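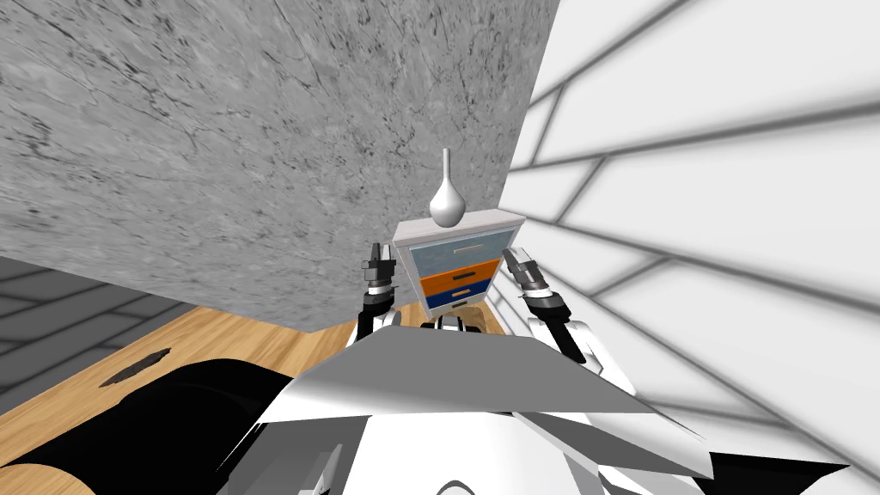 Grey marble, white panels, wood floor (render)

Voice survey for farmers, how do you keep people until the last question?

abhishek_d
Hello all. I work with a small team and we are preparing a phone survey for onion growers in Zavala and the villages near it. The farmer gives a missed call, our system calls back, and a recorded voice asks the questions. They answer by pressing keys or by speaking after the tone. We use Omulia for the calls.

In the April round we had 300 people who picked up the call back, and only 40 of them reached the end. The survey has 26 questions. I know it is long, but the department which pays for it wants all of them. What did you change in your own surveys that brought a real difference?
Abhishek Dwivedi

tonefirst
26 is too many for a phone. I would not look for any other cause before you cut it.

marulanda_a
I agree partly with tonefirst, but please look first at which question they leave. In our work in Zallelmont we also believed that the length was the problem. Then we took the call records and saw that most people hung up at question 2, where we asked for the size of the land. They thought we were from the tax office. We moved this question near the end and explained before it who we are and why we ask, and many more people stayed.
Aníbal

abhishek_d
Thank you Aníbal. I have looked now. We have a large drop at the question on loans, and after that a slow loss at every question. So perhaps both of you are right.

kavitha_ivr
Are you paying them anything? We give a small phone recharge at the end and it helps.

tonefirst
I am against recharge. We tried it and we got the same family calling from several numbers, and all of them pressing 1, 1, 1 until the end. You will have a beautiful completion rate and bad data.

kavitha_ivr
This depends on how you do it. We do not announce the recharge in the recording, so they cannot plan for it.

tonefirst
In a village it is announced by the evening of the first day, with or without your recording.

marulanda_a
I have seen both things happen. If you give a recharge, put one control question in the middle, for example "please press 4 now". It is not a perfect solution, but you can remove the worst answers.

About the length, can you divide the survey in two calls? Half of the questions in the morning, the rest after 7 pm when people are back from the field. You will lose some between the calls, this is true. We did it with Biltow because it can remember where the person stopped. I don't know if Omulia can do the same.

abhishek_d
Omulia can do it, but the setting is hidden under "resume session" and it was off in our account. I feel a bit stupid. So a person whose call was cut by bad network had to start again from the first question!

kavitha_ivr
Then I think this is a big part of your problem. Please turn it on before you touch anything else.

tonefirst
Turn it on, yes. But cut the questions also. Ask the department which answers they really used last time. In my experience they cannot name more than half.

abhishek_d
I will ask them, but politely :) One more doubt. Our voice is a professional actor from the city, and one field worker told me that the farmers find him too fast. Did anybody record with a local person?

marulanda_a
Yes, with a school teacher. The sound was less clean and we had to record some lines again, but people listened to her. Ask her to read the numbers slowly, this was our main complaint.

abhishek_d
Good, I will look for somebody. The next round goes out with resume session on and the loan question moved to the last place. I will write the results in this thread when I have them.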